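Orel Allotment Association
Minutes of the members' meeting held on September 5, 2018

Present: Sigita Kalniņš (chair), Edgars Šimkus, Gintarė Dzene, Tharun Rai (minutes), and 15 other members who signed the sheet.
Apologies: Arūnas Toom.

1. Minutes of the last meeting
Agreed as a true record, with one correction. Under item 6, "the lower gate" should read "the side gate". Sigita signed the corrected copy.

2. Matters arising
The standpipe by plot 4 has been mended. The skip was taken away in the week after the last meeting. Edgars has not yet had a reply from the council about the overhanging sycamore and will write again.

3. Harvest supper
Gintarė reported that the hall is booked and the supper will run from six until ten. Members are asked to bring one dish made mainly from what they have grown. Sweetcorn has done well on most plots and there should be plenty.

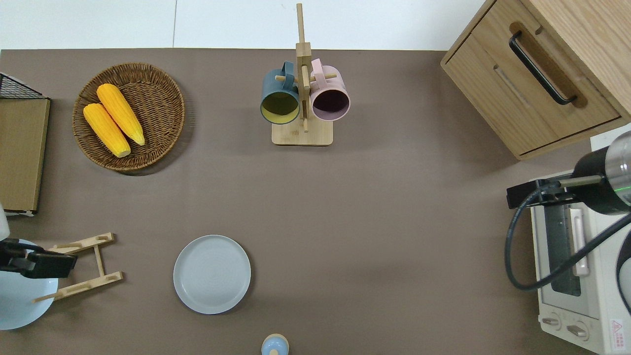

Tickets will be the same price as last year, with children free. Jaunzems bakery has agreed to supply the bread at cost. There was a long discussion about whether guests from outside the association should be let in before members have had a chance to buy. It was agreed that members have first call for two weeks, after which any tickets left go on open sale.

Edgars asked if the raffle could be drawn earlier in the evening, as several people had gone home before it last time. Agreed. Draw to be at eight.

4. Kitchen and tables
The hall charges separately for the kitchen. Tharun had checked the terms and the charge covers the main oven and hot water but not crockery. Plates will have to be brought in. Gintarė has some stored from previous years and will find out how many are fit to use. Dishes that only need warming can go in a small oven on a side table, which would take some of the load off the kitchen.

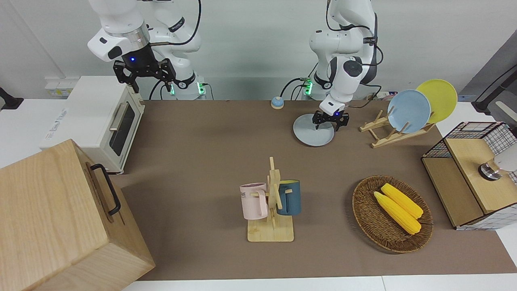 5. Water
The bill for the half year is £2,345. This is higher than expected. The dry spell accounts for part of it, but Edgars thought there might also be a leak on the run between the tank and the bottom plots, where the path stays soft. He will read the meter last thing at night and again first thing in the morning, and report back.

Members were reminded that hoses must not be left running unattended. A proposal to ban hoses altogether was put by one member and did not find a seconder.

6. Potatoes
Arūnas had sent a note asking for orders for seed potatoes to be in earlier this time. Lonell are no longer stocking the variety most people had last year and suggest Zomia in its place. Two members have grown Zomia and found it a fair cropper but prone to slug damage on the heavier ground. Orders to Arūnas in writing, please, with the money. He will collect in January.

7. Plot markers
The painted numbers on many of the markers can no longer be read. Tharun suggested cutting new ones from offcuts of wood and having one person do all the lettering so that they match. Sigita has a supply of blocks and will bring some to the next work morning.
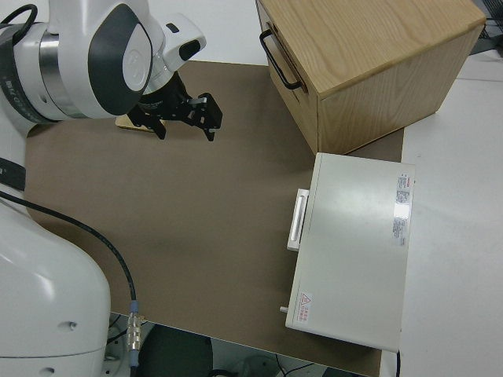 Small wooden block, light tan (item 7)

Screws to come out of the maintenance money. Plot holders will fix their own markers, at the path end and facing the path.

8. Produce table
The produce table at the gate took less than last summer. Gintarė felt this was down to it being left unstocked on several Saturdays. Sigita said that produce put out in baskets sells better than produce in carrier bags, and asked members to bring any they can spare.

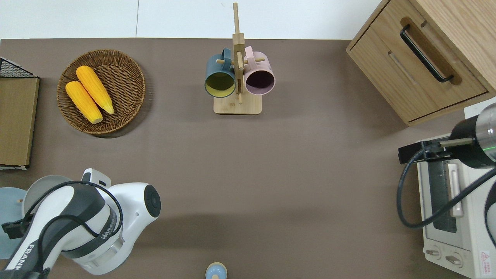 The honesty box needs a new lock. Edgars to buy one and keep the spare key. It was agreed that takings will again go towards the path fund, and that anything unsold by the evening may be taken by whoever closes up.

9. Any other business
Bonfires: a neighbour has complained about smoke. The rule is still no fires before dusk.
The wheelbarrow with the green handles is missing. Would whoever has it please return it to the shed.
The waiting list stands at 15. Sigita will write to those at the top when the 2 vacant plots have been cleared.

10. Next meeting
To be held in January, date to be posted on the noticeboard.

Minutes taken by Tharun Rai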